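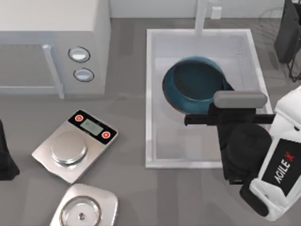
회색 조리대 위의 전자레인지와 디지털 저울. 컴퓨터 렌더링.

2025/09/23
글 오르쇼여 라츠

가정용 발효빵의 실패 원인을 묻자 사다오 쓰치야는 밀가루 상표보다 계량 단위를 먼저 꺼냈다. 트레르크포트에서 제빵 강습소 ‘레카’를 운영하는 그는 수강생에게 첫 시간에 계량컵을 쓰지 못하게 한다. “같은 컵이라도 밀가루를 퍼 담느냐 체로 쳐서 담느냐에 따라 무게가 달라집니다. 부피로 적힌 배합표는 재현이 안 됩니다.”

그가 쓰는 기준은 베이커스 퍼센트다. 밀가루 총량을 100으로 놓고 물, 소금, 효모를 그에 대한 비율로 적는 방식이다. 강습소의 기본 식빵은 밀가루 700그램에 물 65퍼센트, 소금 2퍼센트로 시작한다. 물은 455그램, 소금은 14그램이 된다. “숫자가 커 보여도 계산은 곱셈 한 번입니다. 분량을 바꿀 때도 비율은 그대로 둡니다.”

저울의 조건을 물었다. 그는 최대 용량과 최소 눈금을 따로 보라고 했다. 최대 2000그램짜리 저울에 무거운 도기 볼을 올리면 남는 여유가 얼마 되지 않는다. 강습소에서 쓰는 유리 볼은 빈 상태로 656그램이다. 용기 무게를 영점으로 돌려도 저울이 받는 하중은 줄지 않으므로, 큰 반죽은 재료를 나누어 잰다.

효모는 별도로 다룬다. 1그램 단위 저울로 인스턴트 효모 2그램을 재면 반올림 오차만으로도 비율이 크게 흔들린다. 쓰치야는 0.1그램 단위의 소형 저울을 하나 더 둔다. 없을 때의 대안은 희석이다. “효모 10그램을 물 90그램에 풀고 잘 저은 다음 필요한 만큼 덜어 냅니다. 20그램을 덜면 효모가 2그램, 물이 18그램이죠. 그 물은 배합표의 물에서 빼야 합니다. 대부분 여기서 틀립니다.”

온도에 대해서는 설명이 길어졌다. 그는 반죽이 끝난 시점의 온도를 26도로 잡고 물 온도를 역산한다. 목표 온도에 3을 곱한 뒤 실내 온도, 밀가루 온도, 반죽기의 마찰 보정값을 뺀다. 실내 24도, 밀가루 23도, 마찰 보정 6도라면 물은 25도다. 마찰값은 기계와 반죽량에 따라 다르므로 각자 몇 차례 반죽해 기록해야 한다. 손반죽의 보정값은 그보다 작게 잡는다.

7월 강습에서는 물을 냉장고에 넣어 두고 썼다. 1차 발효 시간도 줄였지만 종료 시점은 시계로 정하지 않았다. “배합표에 적힌 시간은 참고값입니다. 벽이 곧은 투명 용기에 담고 처음 높이에 고무줄을 걸어 두세요. 높이가 두 배가 되면 끝입니다.”

수강생 누알라 코닐리는 집에서 구운 빵의 기록지를 가져왔다. 굽기 전 반죽과 식힌 뒤 빵의 무게가 나란히 적혀 있었고, 감량률은 8퍼센트였다. 쓰치야는 속이 축축하다는 메모를 읽고 오븐 온도를 그대로 둔 채 굽는 시간만 5분 늘리라고 했다. “한 번에 한 가지만 바꿔야 원인이 남습니다.”

소금을 줄여도 되느냐는 질문에는 1.8퍼센트까지는 큰 차이가 없다고 답했다. 그 아래로 내려가면 발효가 빨라지고 반죽이 끈적해진다. 가을 과정에서는 호밀 비율을 높인 반죽을 다룰 예정이며, 물의 비율은 아직 시험 중이라고 했다.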